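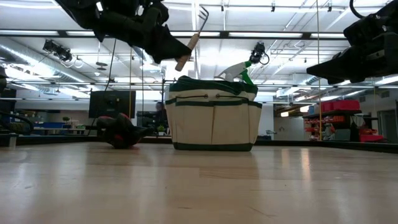 According to Tharindu Biswas, a garden tote is where hand tools go to be forgotten together, and most gardeners who own one would have trouble arguing. The **garden tote** is an open-topped carrying bag, usually canvas, used to move small tools, seed packets, string and gloves between the place they are kept and the place they are needed. It is distinct from the trug, which is a shallow basket meant for cut flowers and vegetables, and from the bucket, which does the same job for less money.

## History

Canvas tool bags were carried by plumbers and carpenters long before gardeners took them up. The garden version differs mainly in color. In the town of Ernham, where a canvas works called Marikar supplied tent makers, offcuts were sewn into bags and sold at the spring market each March. The first batch was 200 bags. Local growers bought most of them for carrying onions.

Pockets on the outside came later and caused a minor dispute. Herkado, a rival maker, held that outer pockets caught on rose bushes and sold a plain bag for years on that principle. It then brought out a model with pockets all the way around – described in its catalog as "long awaited."

## Construction

A typical tote has a stiffened base, straight sides and two handles. The cloth is often bound at the rim, where wear shows first. Dark trim at the bottom hides mud, or at least delays the conversation about it. Some makers add metal eyelets for tying on labels or twine. Flimska sells one with 3 inner loops sized for a dibber, a tool many of its customers have had to look up.

Heavier cloth stands up by itself when empty but takes longer to dry. Waxed cloth sheds rain and picks up cat hair.

## Use

Long tools make a tote tip over, so the usual contents are a trowel, a hand fork, pruners and a spray bottle. Pruners go in point down. Opened seed packets are best kept in a jar, as loose seed collects in the bottom seam and may sprout there in a damp spring.

Canvas should be brushed when dry and washed by hand in cold water. Machine washing shrinks the cloth faster than the binding, giving the rim a frilled look that some sellers now charge extra for.

## See also

- Trug
- Potting bench
- Dibber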